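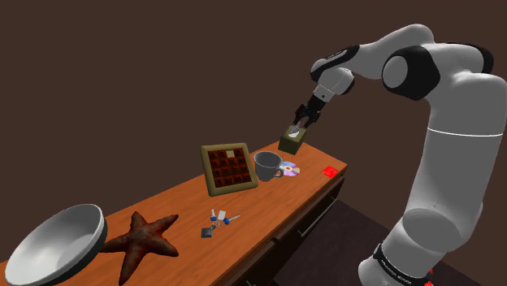

The Trornia workshop occupies the back half of a former print shop, and I went on a Thursday evening because Eskil Holmgren had offered to show me the arm he and Raquel Cordeiro are building a home tidying cell around. They work in simulation first. The virtual desk is a long one with drawers, laid out with things that give a gripper trouble: a starfish, a bunch of keys, a mug, a bare disc. The trial on screen when I came in was the tissue box, held by the top in a two-finger parallel gripper with tissue sticking out of the opening. Eskil considers this a poor grasp. A real carton flexes when squeezed near its opening, and the simulated one is a rigid body.

The software is called Calado and was written by Raquel over two winters. It takes a list of objects, proposes grasps, and discards any that would bring the wrist too close to a neighbor. Planning takes 6 seconds per object on her desktop machine. She would like 2. Most of the time goes to collision checks, and the keys are the worst case, as the mesh has far more faces than it needs.

The physical side is less advanced. The bench is bolted to the slab at four points, and the arm's mounting plate was drilled on the shared mill by Belmiro Arruda. He got the bolt circle wrong on the first plate and keeps it on the wall. The opening of the real gripper is 140 mm, wide enough for a carton across its short side. Finger pads are cast silicone, replaced when they glaze.

I asked about the emergency stop. It cuts motor power through a relay separate from the computer, and Belmiro tested it for me with the arm moving at low speed. The brakes engaged with an audible click and the elbow sagged slightly.

Visitors are admitted on Thursdays from 5 p.m. The entrance is in the yard, through the gray door past the bicycle racks. Closed shoes are required near the mill, and the stairs to the upper room are steep. Raquel expects to have the keys remeshed by December.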